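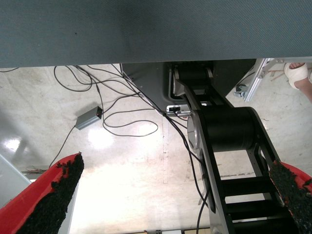

Wrist view: both gripper fingers, a black robot arm, and the floor under the bench.

Brirnus chores set: read me first

G'day, and thanks for downloading this. I'm Jolene Stubbs and I look after the Brirnus set, which is our go at working out whether a robot arm can do the boring jobs around a home or a small workshop yet. Short answer: some of them, on a good day, if you're patient!

What's in it

2,000 recorded goes at four chores: folding tea towels, wiping down a bench, sorting screws into tubs, and picking up stuff that's been dropped on the floor. Each go has wrist video, joint positions and a plain text note. The notes are mostly by me and Kiri Costigan (hers are tidier, mine have swearing in them, sorry).

How the chores are going

Wiping is pretty much sorted. Towels are hit and miss, and I reckon anyone who shows you a perfect fold has left out the other tries. Screws are fine until two of them stick together. The floor job is the one I'd love some help with. A concrete floor that throws back a bright patch of light is hard enough for the vision model, and then there are the cables. Black loops on a pale floor look an awful lot like something you ought to pick up, and our policy has a real thing for them. I've marked those goes "cable" in the notes so you can leave them out or, better, train on them.

Grips

The fingers are red with black rubber pads, and the pads are rough and crumbly with ragged edges. Great on cloth, a bit rubbish on washers. If you print your own fingers, expect your numbers to be different from ours.

Known problems

Folder 3 has its joint log running 10 frames behind the video. Abilio Cabello wrote a fix and it's in the tools folder, but you have to run it yourself. A few notes from December are blank and they're staying that way.

Using it

Free for research and teaching. If you want it in a product, have a yarn with Leonie Rewi at Foritum first. Bug reports come to me, and please put the folder number in the subject line.

Last updated April 2022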